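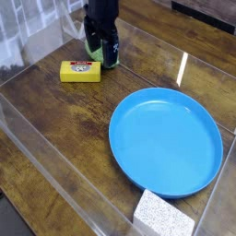 Can machines do kitchen chores yet?
Home Automation Board > General talk

Dillora
Posted Wednesday, 21:05
I wish to ask a simple thing. My wife and I wait for a machine that clears the table after dinner. Every year I read that it is almost ready. With soft green things like a sponge or a cloth, I see the fingers can pinch. But a pinch is not yet a chore. What do you think?

Hirnley
I think you are too strict. Five years ago I would not have believed even the pinch. Soft things change shape in the fingers, and this is a hard problem.

Skernalley
I work in a small packing shop and I do not agree with Hirnley. Our arm packs boxes well, but only one size. When we changed the box in February, we needed 3 days to set it up again. At home every object is a different size.

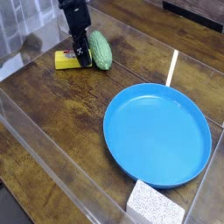
Gripper at the yellow block, blue plate still empty.

Dillora
Thank you, Skernalley. A flat block is the easy case for me. The bumpy green one beside it is more like my kitchen.

Hirnley
But a block lying flat is also not so easy, the fingers must come down at the correct height. Please try it with two sticks!

Skernalley
I accept this. Still, I clear my table in 30 seconds, and I am not fast. I will buy when it can do the glasses too.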